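Category: Visits & Demos

Simulated backyard session at the Furton open day

We took 134 people through the Furton building over 2 days in October, and the room with the longest line was the simulation room on the ground floor. Hacer Uçar ran it. Her group writes the control software for a two-armed robot, and for the open day they let visitors watch it do yard work in a simulated backyard.

The job was simple to explain. The robot goes out onto a patio, picks things up and puts them where they belong. All of it happens inside a computer. The software under test is called Brevirari, and the group uses the simulated yard to try changes before anyone touches a real arm. Visitors could follow the run from the cameras near the grippers, where you mostly get fingers and whatever lies between them.

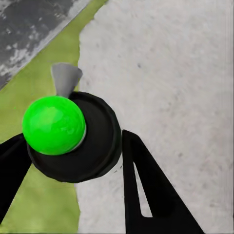
Firdevs Erdem wanted to know why they don't test on the real machine from the start, and thought that a simulated patio would always be kinder than the one behind her house. Uçar agreed with the second part. On the first, she said a real arm gives them a handful of tries in an afternoon, while the simulator had got through 300 the night before the open day with no one in the room.

After the gripper views we moved to the big screen for the general view of the yard. Most visitors liked this one better, and it was easier to talk over. The grill, the chairs and the slide gave people something to judge distances by.

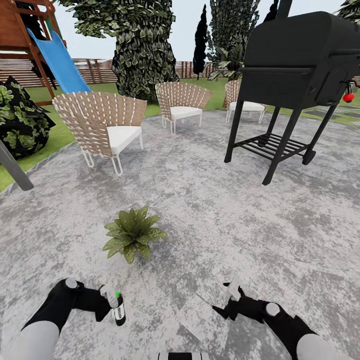
Picking up a bottle is harder than it sounds. The fingers have to close far enough to hold it and stop before they push it out of place. The arm also has to plan its way in so that the elbow clears whatever is next to it. In the simulator, contact between finger and object is worked out with a simplified model, and Uçar was open about its limits – friction is the part they trust least.

Two short talks went with the session.

1. Reading the close-up cameras. Recep Güneş explained how the software finds the outline of an object when the fingers hide part of it, and why a ball is a useful thing to practice on. It looks the same from any side, so a mistake is usually one of position.
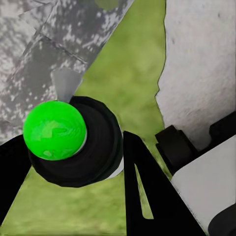

2. What gets written down. Every try is logged with its start position and its result, and the log had reached entry 911 when we visited. Failed tries are kept. Gleice Assunção asked if she could see some, and a few were played back for her at half speed.

The last part of the session was about clutter. An empty floor makes for an easy test, and the group has moved away from it. In the view from the robot's head there was a leafy plant right on the patio, just beside the hand with the bottle, so the arm has to treat it as something to keep clear of. Saadet Yüksel asked what counts as a failure in that case. Uçar said that touching a plant is marked down even if the bottle ends up in the right place. 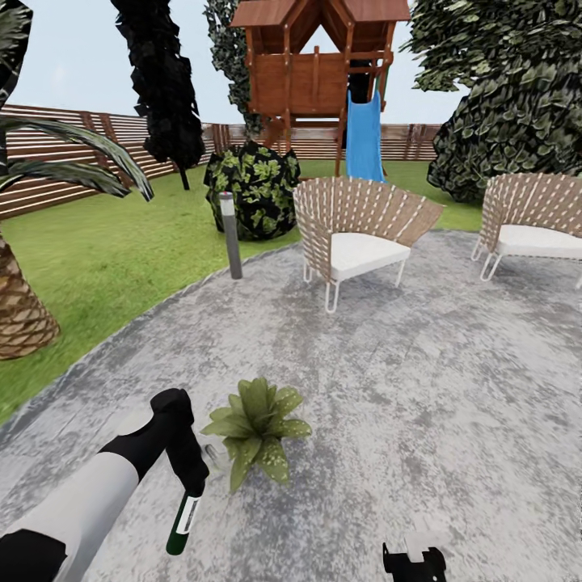

Nomura, the next stage of the project, will move the same tests to a real arm in the workshop across the hall. The plan is to start with bottles and leave balls for later. The workshop will get a marked-out floor and a few pieces of garden furniture, though it won't match the simulated yard with its playhouse and blue slide, and Uçar doesn't think it needs to. She would like to have the first results ready for the spring visit.

Places for that visit are handled through the Ernutness desk. Groups should give the number of people coming and say if anyone needs step-free access.

Contact | Copyright Furton Newsletter, 18 November 2019 | Back to top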